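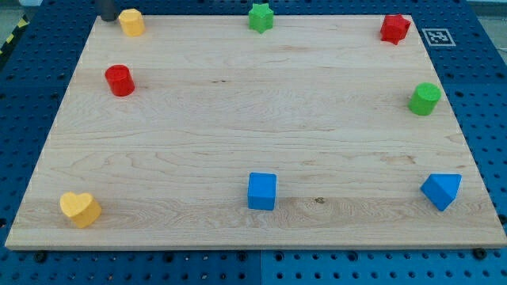 3.2. Preparación y mantenimiento de la celda

La celda Teten nació como un banco de pruebas para tareas de empuje y agarre de piezas sencillas, y todavía nos sorprende lo mucho que se aprende de una mesa tan modesta. Buena parte de los errores que en la primera campaña atribuíamos a la política de control tenía su origen en la propia instalación: una tabla que se había desplazado, una calibración hecha con prisa, una pinza con holgura. Por eso dedicamos esta sección a la puesta a punto, un asunto que en muchos trabajos se despacha en dos líneas y que a nosotros nos ha dado algunas de las mejores tardes del proyecto.

La base es una superficie perforada azul sobre la que descansa una tabla rectangular de arce (figura 3). Probamos antes un tablero blanco, muy cómodo para segmentar, pero los reflejos nos obligaban a retocar la exposición cada vez que cambiaba la luz de la sala. El arce claro resolvió casi todo el problema. Su veta, además, nos vino muy bien: el estimador visual tiene que aprender a separar las piezas de un fondo con textura, como el que encontraría en cualquier taller.

Figura 3. Tabla de trabajo de la celda Teten con los bloques de colores repartidos cerca del contorno y el centro despejado. A la derecha, sobre la superficie perforada, el marcador fiducial; arriba a la izquierda asoma el extremo de la pinza.

La disposición de la figura es la que llamamos «corona». Los bloques ocupan la periferia y dejan el centro libre, de modo que el robot dispone de espacio para llevar hasta allí la pieza que se le pida. Los dos prismas en forma de estrella, verde y rojo, quedan junto al borde más lejano; los cilindros, también rojo y verde, se enfrentan a izquierda y derecha; en la parte cercana están el corazón amarillo, el cubo azul y el prisma triangular azul. Repetir color con formas distintas, y forma con colores distintos, permite redactar instrucciones que solo se resuelven atendiendo a ambas cosas. ¡Es un placer ver lo exigente que resulta una consigna tan corta como «lleva la estrella roja al centro»!

La rutina de revisión se ejecuta al comenzar cada sesión y de nuevo tras 200 episodios. Primero se retiran los bloques y se limpia la tabla con un paño seco; nunca con alcohol, que en nuestras pruebas levantaba el acabado de la madera. Después se comprueba con la mano que la tabla no cede al empujarla desde los lados. El tercer paso es la calibración: el programa Osman localiza el marcador, calcula la transformación entre cámara y robot y la compara con la guardada. Si la diferencia supera 3 mm, la sesión no arranca y se repite el procedimiento completo, que lleva 60 segundos si nadie toca la mesa entretanto.

El marcador merece un comentario. En la primera versión estaba pegado a la tabla, y cualquier movimiento de esta arrastraba la referencia sin que el sistema lo advirtiera. Krešimir Lazarević propuso llevarlo a la superficie perforada, fuera de la zona de empuje, y medir por separado el contorno de la madera. Desde entonces detectamos los desplazamientos de la tabla como lo que son. El cambio costó una mañana y nos permitió recuperar 79 episodios que habíamos descartado por una supuesta deriva del brazo.

La pinza se desmonta una vez al mes. Se revisan los tornillos de los dedos, se limpia la guía y se aplica una película muy fina de grasa Trasico. El par de apriete se anota en el cuaderno de la celda, junto con cualquier ruido extraño (la columna «ruidos», añadida casi en broma, fue la que nos llevó en agosto a un rodamiento dañado). Tras el montaje, el brazo recorre las cuatro esquinas de la tabla a baja velocidad y se verifica la altura en cada una.

Los bloques también envejecen. Las aristas de las estrellas son las que más sufren y, cuando se redondean, cambia la forma en que la pieza gira al ser empujada. Guardamos un juego de referencia sin usar y comparamos con él antes de cada campaña. Los archivos de configuración y las hojas de revisión están en el repositorio Grurnaneck.

Última actualización: agosto

Comentarios

Sioned Foulkes: Muchísimas gracias por publicar la rutina completa. ¿Volvéis a medir el contorno de la tabla en cada sesión o solo cuando falla la calibración?

Krešimir Lazarević: En cada sesión, justo después de localizar el marcador. Tarda muy poco y nos quedamos mucho más tranquilos.

banco_sur: Nosotros teníamos la referencia pegada a la mesa móvil y el mismo dolor de cabeza. Mañana la cambio.

Relacionados

Osman: calibración cámara-robot con un solo marcador
Desgaste de piezas de madera en tareas de empuje
Hojas de revisión de la celda Teten
Instrucciones ambiguas de forma y color: primeros resultados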